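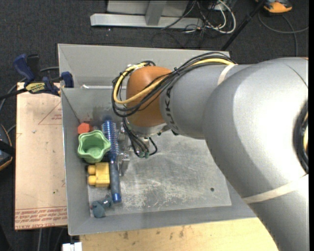
Why does everything end up in one big jumble?

I have a box at home that I call the bits box. You've probably got one too, or a drawer, or a basket at the bottom of the stairs. Last week I tipped mine out on the carpet and found 118 things in it. I know because I counted them, and it took me most of the afternoon!

So how does a jumble get started? It usually begins with one thing that hasn't got a home. Let's say it's a hairbrush. You've done your hair, you're late for school, and you drop the brush in the nearest box. Next time somebody has a stray thing in their hand they see the brush and think, oh, that must be where odds and ends go. In goes a glove. In goes a rubber duck. Before long you can't see the brush at all.

Now for the bit I like best. Have you noticed that small things always seem to be at the bottom? Try this with a clear jar. Put in some marbles, then pour rice on top, put the lid on and give it a good shake. The rice slips down through the gaps between the marbles, but the marbles are too fat to follow it. The same thing goes on in a toy box every time you rummage. Beads, buttons and those tiny doll shoes slide down through the gaps, and the big things get left on top.

Slopes matter as well. If a box has sloping sides, things slide down them towards the floor of the box. And if you tip a box a little, say by carrying it with one arm, everything rushes over to one side and stays there in a heap. (My bits box lives on a wonky shelf, so it has a heap all the time.)

Then there are tangles. Long bendy things are the worst — string, ribbons, headphone wires. A long string has lots of ways to be knotted and only a few ways to be straight, so when it gets jiggled about it nearly always ends up knotted. Brushes are trouble too. The bristles catch on anything woolly, and you pull out the brush and get a scarf and a sock with it.

How do you sort a jumble out? I start by spreading everything flat so that nothing is hiding. Then I make piles. You can sort by colour, by size, by what things are for, or by which room they belong in. I tried colour first and it looked lovely, but I had a red sock sitting next to a red crayon and neither of them was any use there. Sorting by room worked much better. I ended up with 9 piles, and one of them was just pen lids.

Have a go yourself. Find a jumble (ask first if it isn't yours), guess how many things are in it, and write your guess down before you tip it out. I guessed 70. Leave anything sharp for a grown-up to move.

Next time: why do socks go missing?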